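Workshop Tips: Good Habits for Kitchen Tasks with Hand-Held Grippers
August 2023

We love kitchen tasks at the Salem bench. Putting a food container on a shelf sounds like nothing, and then you try it with two foam fingers and find out how much your own hand was doing for you! These are the house rules we've settled on since April, and most of them will work on any bench with a bit of shelving.

Before you start

Wipe the tabletop and let it dry. Crumbs stick to foam and stay there.

Press the pads with your thumb. A little fraying at the corners is fine, but if a pad slides or you can feel the finger through it, swap it. Always change both pads on a gripper together, or the grip pulls to one side (we learned this with a jar of lentils).

Check the screws by hand, then with the driver. Snug is enough.

Push the rack gently from the front. If it walks, put grippy shelf liner under the feet.

Picking things up

Go in square to the container, with the fingers level and the same distance from each side. Close slowly until it stops shifting, then lift. Squeezing harder makes a soft plastic box bow and pop its lid, and it's a mess every time.

Shiny lids are great practice. If the glare bothers you, turn the container a little and leave the lights alone, so every run has the same lighting.

Two people, one table

Our written rule, borrowed from the Ikcombe bench and still the best one we have: one gripper in the rack at a time. The other person holds back, clear of the shelves, until the first is out again.
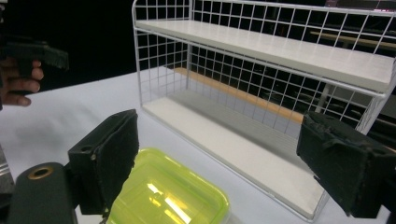 Say "in" and "out" out loud. It feels silly for five minutes and then you can't work without it.

With a shelf that has a front rail, lift higher than you think you need to, go over, and set down flat. Dragging across the rail chews up foam faster than anything else we do.

If you drop something, leave it, finish the motion, and mark the run as a drop. Drops are useful! Just label them the same way each time. We use the Bollell sheet, which has four boxes to tick and fits on half a page.

Putting away

Store grippers with the fingers open so the pads don't take a set. Spare pads go in the Steltier drawer, flat, in their bag.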